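Call for participants: student project on household handling, second intake

The Besar student project is looking for people to join us for the coming term, and we would very much like one of them to be you. We are a robotics club first and a course project second (the credit came later, after a good deal of paperwork), and we spend most of our time on one stubborn subject, which is how a machine might learn to deal with clothes and bedding in the kind of bedroom real people sleep in.

If you have come to one of our open evenings in Narville you will know that we are a talkative bunch, and that the talk tends to start with motors and end with laundry. For everybody else, a little background. The project began in September of last year with a handful of students from the Koster workshop course who wanted something to build after the exam. Their first effort was an arm that could stack blocks, and it did that nicely, and after a month they were thoroughly bored with it. Someone brought in a bag of sweaters. We have been at cloth ever since.

Cloth is hard in ways that keep surprising us. A block stays the shape it was when you let go of it. A shirt has no such manners, and every attempt starts from a slightly different heap. So we collect demonstrations: a person works with a hand-held gripper in each hand, doing an ordinary chore slowly and with some care, while the tools record what they do. The recordings then go to the software group, who use them to teach our arm, Hirkska, to attempt the same chore on its own. She is slow and she has favorites. She is fond of towels. 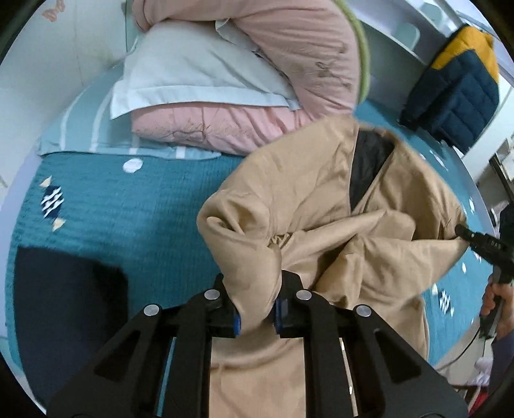 Jackets are what we most need help with this term. Towels and pillowcases are flat and forgiving, but a jacket has sleeves, a collar, a lining and a will of its own. Our demonstrators have to learn where to take hold of it, and that takes practice. A soft beige one, bunched up on a patterned blanket with its dark lining turned out near the collar, asks for a good pinch of fabric between the blue pads and the second tool pressed into the cloth while you think about your next move. You will get the feel of it. Most people are clumsy for the first evening and quite at home by the third, and the clumsy recordings are kept too, as the software group likes to have them.

We have places in three groups this time, and you are welcome to apply for more than one.

Demonstrators. This is the largest group and the one that needs no background whatsoever. You will work through a list of chores with the grippers: folding, spreading, turning sleeves the right way out, clearing a bed of whatever has been left on it. A session lasts 60 minutes with a break in the middle – please do take the break, your wrists will thank you – and we ask for two sessions a week. Left-handed people are especially welcome, as we have far too few of them.

Builders. You will look after the grippers, which means replacing pads, tightening pivots, mending cables, and now and then redrawing a part that has annoyed everyone long enough. If you have used a 3D printer or a set of hex keys, splendid. If you haven't, one of the older members will sit with you until you have.

Software and labeling. You will sort the recordings, mark where each chore begins and ends, and help run the training. Some Python is useful here. Patience is more useful, for we are aiming at 2,000 finished recordings before the end of the course and the labeling is what always falls behind.

We also keep a small list of people willing to lend us a bedroom for an afternoon. A lived-in room is far better for our purposes than a tidy one, so please don't clean up for us. We bring the tools, we move as little as we can, and we show you the recordings before anything goes into the collection. If there is something you would like left out, it is left out.

What you get: course credit if you are enrolled at Koster, a certificate of participation if you are not, tea and something baked at every session, and the use of the workshop outside project hours once you have done the safety briefing. There is no pay, I'm sorry to say, although bus fare within Narville is refunded if you keep your tickets. Last term we had 47 applications for far fewer places, and we hated turning people away, so this year we have added an extra evening slot and hope to say yes more often.

You must be 16 or older, and anyone under 18 needs a signed form from a parent or guardian. You don't have to be a student, and you don't have to know what you want to do with robots. Several of our best demonstrators came along to keep a friend company.

To apply, write us a few lines about yourself, which group appeals to you, and which evenings you could manage. Half a page is plenty. Please don't send a résumé unless you really want to – we would much sooner hear about something you have taken apart, or the piece of clothing you most dislike folding. We will reply to everyone within 10 days, and new people are invited to a trial evening before they commit to anything. Wear something with sleeves you can push up.

Applications are open until the end of November 2019. If you miss the date, write anyway and we will put you on the list for the next intake.

14 shares | 3 comments

Contact | Besar student project, Koster workshop, Narville | © Besar | Back to top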